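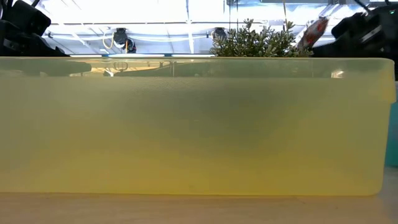

udside_nk
Question on winter storage for dahlia tubers. I dug up 40 plants and have no basement, only a garage that dips below freezing a few nights in April. Last year I used cardboard boxes and lost over half to shriveling. This year I want to use long plastic bins like the yellow one, with a frosted wall and a rim. Do I leave the lid off or crack it?

Darkley7
Lid off for two weeks, then on loosely. Plastic holds damp and damp means rot. I use barely moist vermiculite and check monthly.

udside_nk
How deep do you layer them? Mine are still in big clumps.

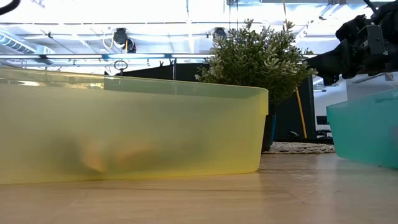

Nuwan Kanagaratnam disagrees with the vermiculite. Divide the clumps now, wrap each tuber in plastic wrap and skip the filler. I did 343 that way and lost 7.

Darkley7
Wrap is fine until one goes soft and you don't see it. Also I can't find the eyes in fall. I divide in spring.

gitum
Either works if the garage stays above 40. Yours doesn't, so find a closet first.

udside_nk
Hall closet it is. Will try half wrapped, half in vermiculite.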